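In Defence of the Dull Planner

At Skinix we've rewritten the grasp planner 2 times since December, and each version was cleverer and harder to argue with. The current one keeps 2000 candidate grasps and an opinion on every colour in the room.

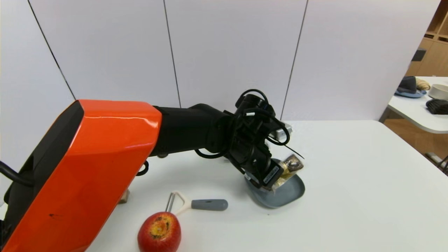
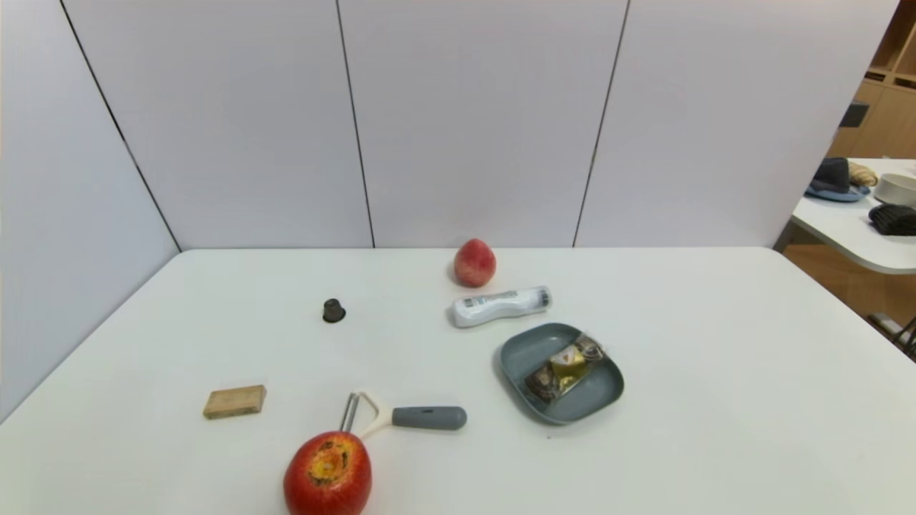
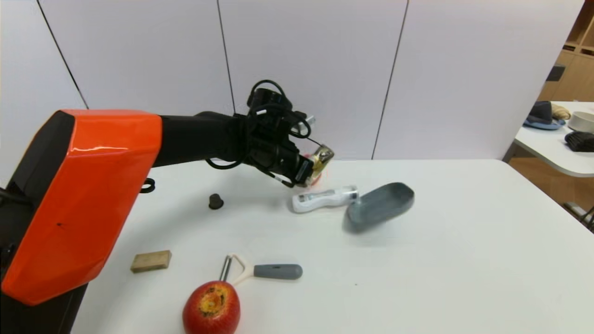
A vegetable peeler and a red apple on a white table, all three times.

Should the planner be learned end to end?
Keep the perception learned and the planning boring. When a boring planner fails, it leaves a log you can read before lunch - the Hapeta branch left us 6 gigabytes and a shrug.

I'd still merge Jirner first.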